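Trerley Hoops Board > Wultport Mariners > Game talk

Thread: Are we really running it back with this bench?

driftwood_dan
21 May 2026
OK so I'm still mad about last night and I need somewhere to put it. We were up six going into the fourth, the starters sat down, and two minutes later we were chasing the game. It's the same story since January! Every time the second unit comes in the ball just stops. One guy dribbles, four guys watch, somebody heaves up a prayer. Please tell me the front office sees this.

baseline_bev
They see it, they just don't want to pay for it. I was there btw, section behind the visiting bench, and they announced 2,390. For a playoff game. I remember when you couldn't park within a mile of the Vostis Center.

driftwood_dan
Yeah, and I'd blame the ticket prices before I blame the fans, but that's a whole other thread.

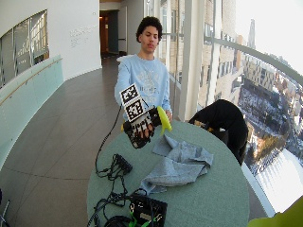
My bigger gripe is the practice stuff. The local paper said they spend most of the session on half-court sets, and then the bench guys come in and play like they've never met. Give me a round table, light green top like that one, some bright yellow-green cones to push around on it, and I could show you the spacing problem before my coffee gets cold. Two guys in the same corner, every single time down.

zonebuster
Gonna disagree with you, Dan. The spacing is fine when they run the actual play. The problem is they're gassed. Coach plays a six-man rotation for three quarters and then throws in cold legs and expects magic.

baseline_bev
If they're cold they're not gassed lol

zonebuster
You know what I mean!! The starters are gassed, the bench is cold. Both can be true.

driftwood_dan
Fine, but whose fault is that? Play them in the second quarter and let them make their mistakes when it doesn't matter so much.

iyengar_stan_acct
Coach did that in January and this board wanted him fired over it. I went back and looked, Dan, you started the thread.

driftwood_dan
I was upset. We'd lost to Trerley at home.

baseline_bev
Anyway, anybody driving up for game 6? I've got room for two if you chip in for gas.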